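The last case of the Lultance

She had it down as 144 cases. The ledger said 144, the cellar said otherwise, and the buyer from Corncombe was due before lunch. Rain on the yard. Keys somewhere. Coat pocket, the other coat.

Down the steps. Cold air, that smell, damp stone and old fruit. Her father used to say you could taste a bad year through the cork. He said a lot of things, mostly to the dog.

The '54 was his. One case left, laid down when the Skituvmont slope was still all goats and thistle, and the buyer wanted it. Had offered 2,000 for it over the phone, no haggling, which made her suspicious. Who pays that for a wine thats probaly vinegar? 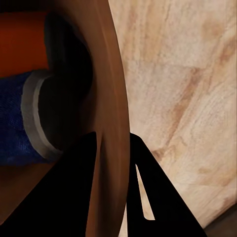
Brown rim, pale wood.

She pulled a bottle. Wiped the neck with her sleeve. The level was low but not awful. Put it back. Took it out again.

Upstairs the phone going. Let it. If it was the Grīnberga co-op they could wait, they'd made her wait 356 days for the grape money and then paid it short.

A car in the yard. Early. Of course early.

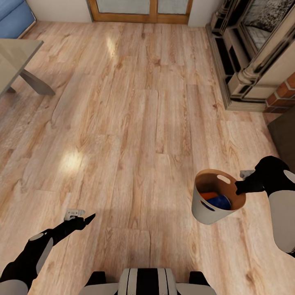
The corkscrew was in her apron, the cheap one with the loose handle. She hadn't decided anything, her hands had. The cork came up in two pieces, black on one end, and she poured a little into the tasting glass and held it to the bulb. Brick at the edge, still red in the middle. Overhead somebody knocked, then walked in anyway, slow steps across the kitchen, and she could picture the floor up there, long light planks with the grain showing and a dark knot here and there, her mother on her knees every July with the wax. She drank. Cherries, leather, a bit of smoke. Then something she had no word for, the kitchen with everyone still in it maybe.

"Hello?" From the top of the steps. "I'm here about the Lultance?"

She looked at the case. Eleven now.

"Come down," she called. "Mind your head. Bring a glass, theyre by the sink."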